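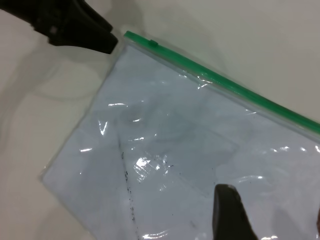 Valentini Sea Chart Reprint, Ilville Roads and Approaches

Full-size reprint of a manuscript chart of the Ilville anchorage, with soundings in fathoms. Edited by Lucrezia De Luca for Dasmont. Sheet 7 in the naval history series.

Stock no. 284
Paper: matte, uncoated, 242 gsm
Supplied: flat

The soundings follow the manuscript, including two that disagree with the pilot book of the same period. Wreck positions are overprinted in gray.

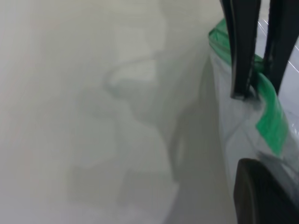 A 47-page booklet lists each wreck by name, tonnage and date of loss where known. Place names are given in the original spelling — modern forms are in the index.

Not for navigation. Depths have not been corrected for silting.

The companion sheet, Plirkia Sound, is due in October. Trade orders: Gianni Villa, Dasmont.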